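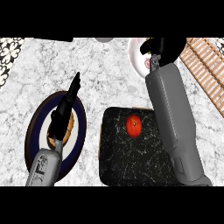 Closberg Home Forum > Kitchens > Counters and Sinks

Marble counters, two years in: seal again or leave it?

Started by lmak_siufong, 31/05/2020

lmak_siufong
We put white marble in the kitchen when we redid it, gray veining, honed finish. The installer sealed it once and told us to reseal every year. I skipped last November and now I'm wondering if I need to strip it before I put more on. There are dull spots near the stove and one ring by the sink where somebody left half a lemon overnight. Water still beads on most of it but goes dark after a few minutes in the prep area. What I have on the shelf is most of a bottle of Delura stone sealer. Can I just wipe it on over the old coat?

Siu-fong Mak

stonedust7
You don't need to strip a penetrating sealer. It sits in the pores and wears out from use. Clean the counter, let it dry overnight, put the new coat on, wipe off what's left on the surface before it hazes. If you let it haze you will spend an afternoon with a rag.

The ring by the sink is a different problem. That's an etch. Acid ate the surface and sealer won't fix it or prevent it.

jadwiga_n
Agree with stonedust7 on the etch. People mix up stains and etches all the time. A stain is darker than the stone and an etch is lighter or duller. With a honed finish you can usually take out a light one with polishing powder and a damp cloth.

We've had ours for 7 years and I have sealed it twice. I don't think yearly is needed unless you cook a lot of tomato sauce and oil in the same spot.

Leszek W.
I'd go further and say don't seal it at all. My parents' house has a marble pastry slab that has never had anything on it and it looks fine. It has marks. That's what marble does. Every product they sell you for this is money for nothing.

stonedust7
A pastry slab gets flour and butter and then gets wiped down. It isn't a counter with a coffee maker on it. I install this stuff and I get called back to unsealed counters with red wine in them an inch deep. Can't always get it out.

Leszek W.
An inch deep in a counter that's an inch and a quarter thick? Come on.

stonedust7
Fine, not an inch. Deep enough that a poultice took three rounds and you could still see it.

zy_jaramillo
How dark does it go when wet, and how long to dry back out? Put a tablespoon of water down and check it at 15 minutes. If there's a dark patch, it's time. If not, wait and check again in the fall. I do this in four places because ours wears unevenly.

lmak_siufong
Did the water test. Prep area by the sink went dark before ten minutes. Next to the stove, a little dark. The far end, where we only keep the bread box, nothing at all. So do I do the whole counter or only the bad part?

zy_jaramillo
Whole thing. The good end won't take much in, you just wipe it off again. If you spot treat you can get a line where the two areas meet, and in afternoon light you'll see it.

jadwiga_n
I did only the sink side the second time and there's no line. Maybe it depends on the stone or the product. I would still try it under the dish rack first.

pantrydoor
Jumping in with a cost question. We got a quote of $457 from a company to clean, hone out the etches and reseal. It's a small kitchen, L shape, with no island. Another place said $236 but that is cleaning and sealing only. Is the honing worth the difference?

stonedust7
How many etches? If it's two or three, take the cheaper one and do the etches yourself with powder. If the whole run looks cloudy, pay for the honing. Ask what grit they finish at. If they can't tell you, call someone else.

pantrydoor
It's cloudy along the entire front edge. Previous owners used vinegar spray on it, we found the bottle under the sink.

stonedust7
Then pay for it. And throw out the bottle.

Leszek W.
Or live with a cloudy edge and keep the $457. I don't understand why people buy a soft stone and then fight it.

jadwiga_n
Leszek, some of us like how it looks. You're welcome to your laminate.

Leszek W.
It's butcher block, and I oil it twice a year. So I guess I'm not one to talk about upkeep.

zy_jaramillo
For everyday cleaning, since it hasn't come up: dish soap and water, a few drops in a bowl, then a second wipe with plain water. Soap left on the stone builds up a film and people think the finish has gone bad. No vinegar, no lemon, no bathroom spray. I used Baran stone cleaner for a while and it was okay but I couldn't tell it from soap.

Lucyna
Jadwiga's sister here, same stone in my place, bought from the same yard. Mine is in worse shape than hers because I have kids and she doesn't. I use cork mats under anything with a foot ring, and plates go straight on the counter. Rough unglazed bottoms will scratch it. Run your thumb around the underside of the plate. If it feels like sandpaper, it acts like sandpaper.

lmak_siufong
I hadn't thought about the plates. Checked ours, and the dinner plates are smooth but the two serving bowls are rough. Those can live on the table.

Update on the sealer. Cleaned yesterday morning, let it sit until today, did the whole counter. Went on in sections about two feet wide. The sink end soaked it up and I gave that part a second coat an hour later. The bread box end took almost nothing, as zy said. Wiped everything dry with an old T-shirt. There's one hazy streak behind the faucet that I missed.

stonedust7
Put a little more sealer on the streak, let it sit a minute, and wipe it while it's wet. It softens the dried stuff. Keep water off the whole counter for a day if you can.

pantrydoor
Does the Travo polishing powder work on etches, or is that only for polished marble? The tub doesn't say.

stonedust7
It will make a shiny spot on a honed counter if you rub too long. Use light pressure, check every few strokes. Try it somewhere behind the toaster first.

lmak_siufong
Streak came off. Haven't touched the lemon ring yet. I'll try the powder after the sealer has had a few days and post back.

Leszek W.
Leave the ring.

Page 1 of 2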